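Can a robot put the lid on a saucepan yet? Masilitz shares a very ordinary to-do list

For release: November

I'm Jaxon Desjardins and I look after the kitchen work at Masilitz, and for once I get to write the press release myself, so please forgive the lack of polish! We've just finished the first stage of a project called Cereo, and it asks a question I get from my mum, my neighbours and most taxi drivers: can these machines do the chores yet?

The short answer is some of them, slowly, and with somebody nearby.

Cereo is a list of 148 small household and shop-floor jobs. We wrote it after a lot of cups of tea with people who do those jobs every day – kitchen staff, shelf stackers, a couple of very patient home carers. Hoovering isn't on it (you can buy that already). Putting a lid on a pan is, and so are moving vegetables out of the way, turning a mug the right way up and folding a tea towel.

Of those 148, our arm can now do 35 well enough that I'd let it have a go in my own kitchen. By well enough we mean it finished the job nine times out of ten without a person stepping in. Another 26 it can manage if everything is laid out nicely beforehand, and real kitchens hardly ever are. The rest we're still working on. Tea towels are on that last list and I have stopped making promises about them.

Lids have become my favourite part of the whole thing (I know, I know). They sound like nothing. But a glass lid is see-through and shiny, so a camera can struggle to tell where it begins, and a round knob can slip if you take hold of it a bit off centre. Then there's the long handle to keep clear of, and whatever else has been left on the worktop. We ran 391 lid attempts over the summer with different pans and different clutter, and I sat through nearly all of them with a biscuit tin.

My colleague Ruaridh Dalgleish, who runs testing, is less easily charmed than me. "It's good at pans now and I'm pleased with that," he says. "It takes about four times as long as I do, though, and I'm not quick. If you've got a full sink and guests at seven, do it yourself."

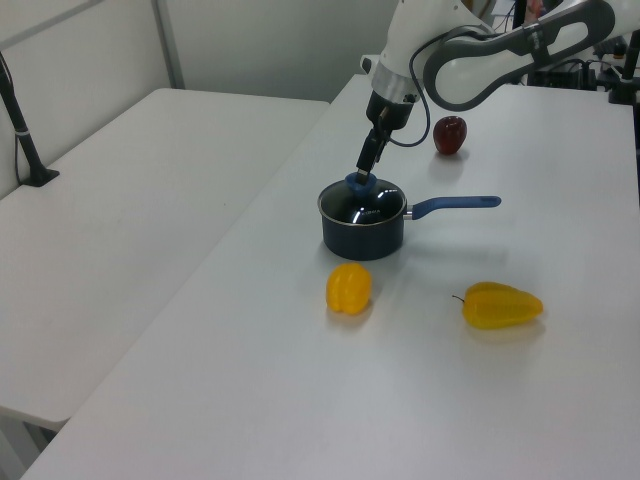 The gripper takes hold of a glass lid by its blue knob, with peppers and an apple close by.

Next up is the shop-floor half of the list. From the new year we'll be working with Sutherland, a small chain of greengrocers, on jobs like facing up shelves and sorting fruit into trays, and our friends at Bornent are making us some softer fingertips for the easily bruised stuff. We'll publish the results for every job, including the ones that go badly.

If you'd like to come and see the arm at work, we're opening the test kitchen to press in small groups, mornings from 10am. Bring a pan if you like – we're always after lids we haven't tried!

Press contact: Jaxon Desjardins, Masilitz press desk

ENDS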